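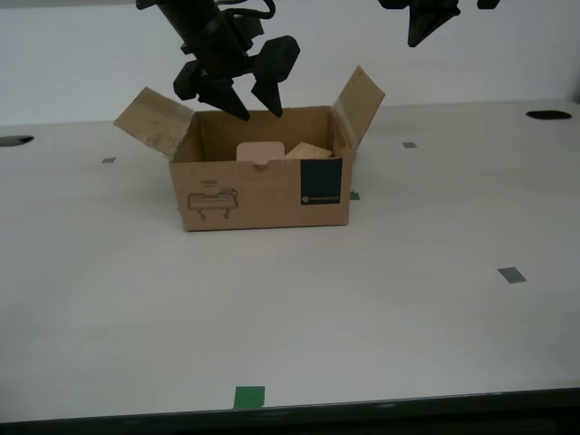 Teaching Two Arms to Pack a Box
Term project report, Ntombi Mabaso

1. What I set out to do

The plan in my proposal was to teach a two-armed robot to pack wooden blocks into a cardboard box by driving it remotely and letting a policy learn from the recordings. The proposal gave data collection two weeks. I would like to meet the person who wrote that proposal, and she is me.

2. Setup

Each arm follows a smaller leader arm that the operator holds. You squeeze the handle and the gripper squeezes too, a moment later, with no opinion about whether it should. Nothing comes back through the handle, so you judge contact by eye. The fingers taper to a point, good for getting down beside a block that is already in the box and poor for holding anything with a rounded top.

The box is ordinary corrugated cardboard with the flaps folded open. Bits of gray and green tape on the tabletop serve as position markers. The leader software is called Amar and the recorder is called Novora. They disagree about what time it is, and I spent most of November as their go-between.

3. Collecting demonstrations

I recorded 1389 demonstrations and kept 800 for training. The rest went for the usual reasons: dropped blocks, a dragged box, a finger snagged on a flap, and one long stretch where I had the left and right leaders swapped and blamed the robot.

My early demonstrations are bad in an interesting way. I hesitated over the box before every release, and the first trained policy learned to hesitate beautifully. It would hover there looking thoughtful until the episode timed out. I threw out the worst hoverers and re-recorded on a Saturday with a rule: once the block is below the rim, let go. A block that ends up leaning against the side still counts as packed.

4. Results

After 4000 training steps on the cleaned set, the policy packed every block in 62 percent of test runs. Most failures came from the second block, when the first had landed crooked and taken up more room than it was entitled to. Moving the box off its usual spot made things worse quickly. I only recorded it in a few places, and the policy noticed.

5. What I would change

Practice before recording. Vary the box position from the first day. Label the leader arms.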